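## Round game buzzers keep sliding on a plastic tray. What works to keep them in place?

**Category:** Home & Family > Games and Toys > Setup and Storage

**Asked May 2025** | 232 views | 3 answers

I have three of the big round answer buzzers, the kind with a colored cap on a thick base. We use them at home for a matching game called Bimonon. One person holds up a small object or says its name, and each kid has to hit the color that goes with it. My kids are four and seven. The buzzers, the small objects and the wipe cloth all live on a plastic cafeteria tray so I can carry the whole thing from the closet to the table and back.

The problem is that the buzzers slide. The bottoms are smooth and the tray is smooth too. The four-year-old hits from the side instead of straight down, and the buzzer takes off and either hits the rim or knocks the other pieces over. By the end of a round everything is in one corner. Then they argue about whose buzzer was whose.

What I have tried so far:

- Painter's tape loops under each buzzer. Holds for one game, then it peels.
- A damp paper towel under everything. Works okay but I don't love having water near battery compartments.
- Hook and loop dots. The sticky side stayed on the tray and came off the buzzers. Also the battery doors are on the bottom, so I had to pull them off every time I changed a battery.

I don't want to glue anything. I'd also like the tray to stay easy to wash, because we use it for paint and play dough on other days.

Second part of the question, if anyone has an opinion: how many small pieces do you put out at once? The set came with a bag of them and if I put them all on the tray it's a mess. And where do you put the tray when it's not in use? It doesn't fit in the Vedum cube shelf where the rest of the games go. It's too long by an inch or so.

Table is a regular kitchen table, no tablecloth.

*Edit: someone asked in a comment. The buzzers are Diletti, the basic ones. The rubber ring that is supposed to be on the bottom was missing on two of mine when I bought them used.*

---

### Answer 1

**Score: 3**

Get shelf liner. The rubbery kind with holes. Cut it to fit the tray. Done.

> **Comment:** Does it hold if the buzzer gets hit from the side?
>
> **Comment:** Mostly. Get the thicker one. The thin kind bunches up.
>
> **Comment:** Thin kind also leaves little white crumbs after a year or so, at least mine did. In a kitchen drawer, I mean, I have never used it for a game.

---

### Answer 2

**Score: 14 | Accepted by the asker**

Two of your three buzzers are missing the rubber ring, so I would start there. The ring does most of the work. Without it you have hard plastic on hard plastic.

You can replace the ring without buying another buzzer. Look for flat rubber washers or jar gaskets at a hardware store. Turn the buzzer over and measure the groove where the ring used to sit, both across and in width. If you can't find a gasket that matches, cut one from a sheet of thin rubber with scissors. It does not have to be a perfect circle. It has to sit a little lower than the plastic around it, so that the rubber touches the tray first. Press it into the groove dry. If it falls out when you lift the buzzer, a few small pieces of double-sided tape will hold it, and you can keep the tape clear of the battery door.

While the battery door is open, check that the screw goes all the way in. With a four-year-old in the house that matters more than the sliding. If it's the button cell type, I would check it every time you get the set out.

Next, wash the tray. Dish soap, warm water, rinse well, dry it all the way. Play dough and some kid paints leave a film you can't really see, and rubber doesn't grip on it. I had the same kind of trouble with stacking cups and it was just residue. Don't use any spray that says it adds shine.

If you still get sliding after that, use a small piece of liner under each buzzer instead of one big sheet over the whole tray. Cut it slightly smaller than the base so the kids can't get a fingernail under the edge and peel it. The pieces come out in a few seconds when you want the tray for paint.

The other thing is the table. If the tray itself moves, it doesn't matter what you do on top of it. Push down on one corner. If the opposite corner lifts, the tray is warped a little, and you need something under it. A dish towel folded once is enough. I'd try that before buying anything.

On how many pieces: two or three at a time for a four-year-old. Keep the rest in the bag, off the table.

> **Comment (asker):** Thank you. I didn't know the ring was a separate part until I turned over the third one and saw it still had it. Ordered a rubber sheet. The tray does rock slightly, so the towel is going under it tonight.
>
> **Comment:** Agree about the film. Rubbing alcohol takes it off if soap doesn't, but test a corner of the tray first.
>
> **Comment (asker):** Update. New rings are in, two buzzers fixed. They still move if he really swings at them but they stay on their own part of the tray. Marking this as accepted.

---

### Answer 3

**Score: 9**

I know this already has an accepted answer. I wanted to add something about the tray and the layout, which the others only touched on.

I have run the same kind of game with my own kids and with the after-school group at our church for a few years, and I've been through several trays. The ones that worked best have a textured floor. A lot of cafeteria trays are made that way, with a crosshatch or basket pattern pressed into the plastic. A totally smooth tray, like the melamine ones sold for parties, is the worst for this. If yours is smooth on both sides, replace it. They're cheap. I got mine from Raptis, a restaurant supply store near me that lets you buy single ones from the open stock in back. Any restaurant supply place should have something close. Bring a tape measure if you want one that fits your shelf.

You also want a real rim. A raised, rounded rim will stop a small piece that gets knocked loose, and it's easier on little hands when they carry it. Flat serving boards don't do either.

For layout, I put the buzzers in a triangle with space between them. In a straight line, the kid in the middle gets crowded and the end ones get hit from the side, and that is when they slide. In a triangle each kid can reach over and press down. With two players it still works: one buzzer each, and the third color is the "neither" answer, which either one can go for.

Spread the buzzers out enough that an adult hand fits between any two. The small pieces go in the gaps or along the edge. Put anything tall and tippy near the rim on the side away from the youngest. Soft things can go anywhere. Mixing one hard piece with one soft piece is good for the younger ones. They can tell them apart quickly, and if you play the eyes-closed round they can do it by feel.

I also keep the color names simple. My kids had a long fight over whether one cap was blue or purple. We decided on "blue" and wrote it on a card that stays with the set. If you have a color like that, settle it before you start.

My setup, with the tiger and the pink bolt:
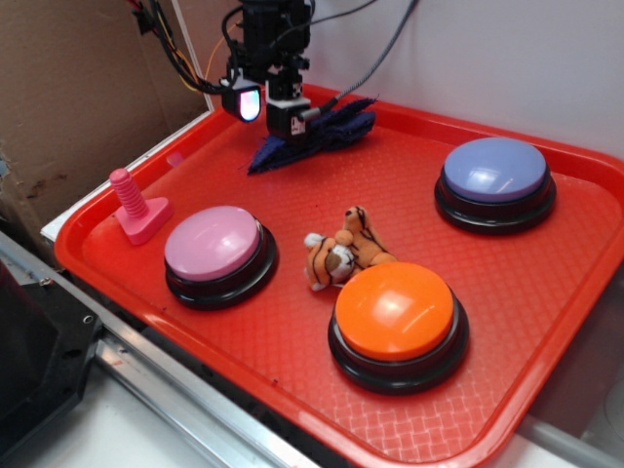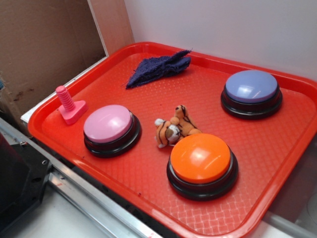

As for cleaning, a textured tray takes a bit more work than a smooth one. Paint gets down in the pattern. Use an old toothbrush while it's still wet and don't let it dry overnight. Play dough is the opposite, let it dry and then knock it out over the trash. Never put the buzzers in the sink, just wipe the caps and the base with a barely damp cloth.

For storage, I gave up on getting the tray into a cube. It stands on its long edge between the side of the shelf and the wall, and it takes up almost no room there. The buzzers and pieces go into a lidded box on the shelf. I think the box is the small Vedum one, but any shoebox would do. It means setting up again each time, which takes a minute or two, and the kids can do it by themselves now. If you stack things on the buzzers, take the batteries out first or flip them upside down. I left ours under a pile of board games one September and the weight held a cap down for days. The batteries were dead when I took it out.

If you are still stuck on the sliding after doing the rings, try smaller swings before more rubber. We have a rule that your hand starts flat on the table. You can't wind up from the shoulder if your hand starts on the table. It took maybe 8 games before they stopped forgetting.

> **Comment:** Does the hand on the table rule work with kids who are different sizes? My older one has much longer arms.
>
> **Comment (author of answer):** I move the tray closer to the shorter kid. The older one complains about it.
>
> **Comment (asker):** Standing it next to the shelf works here too, there's a gap by the wall. We were using a line, so I'll try the triangle this weekend.
>
> **Comment:** What size batteries do the Diletti ones take? Mine have no label inside.
>
> **Comment (asker):** AAA, two each in mine. But I have the older version so check yours.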